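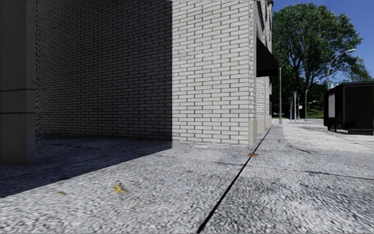

*Brick wall and pavement, render.*

September 2018, edit room notes

Finished the second pass on the Phetsri adaptation today and I'm much happier with it! Running time is down to 41 minutes for the first half, and Kamonchanok's narration finally has room to breathe. I'd been cutting on the ends of her sentences (bad habit, Adelino keeps catching me at it) so I went back and left her pauses in wherever Linden is thinking and not talking.

The big question is still chapter 2. In the novel it's nearly all letters, and on screen letters are death. Mieke wants them read over the train journey. Julián wants to drop them and let the aunt say the important bits at dinner. I tried both this afternoon and I lean toward the train, except the third letter gives away the brother far too early, so that one has to go whatever we do. Chutima, if you read this before I see you, could you check whether the aunt ever mentions the money again? I think she does, near page 712, but my copy is falling apart and I can't find it.

Sound: the room tone under the dinner is noisy between lines. Tried the Zollel filter at 40 and it made everyone sound like they were in a bucket, so I took it off again. Will ask Adelino for the spare takes.

Still to do: new titles (the old ones say Maneo twice), send the train version to Mieke, and reread the ending with the November festival cut in mind. Their limit is shorter than ours and I have no idea yet what comes out.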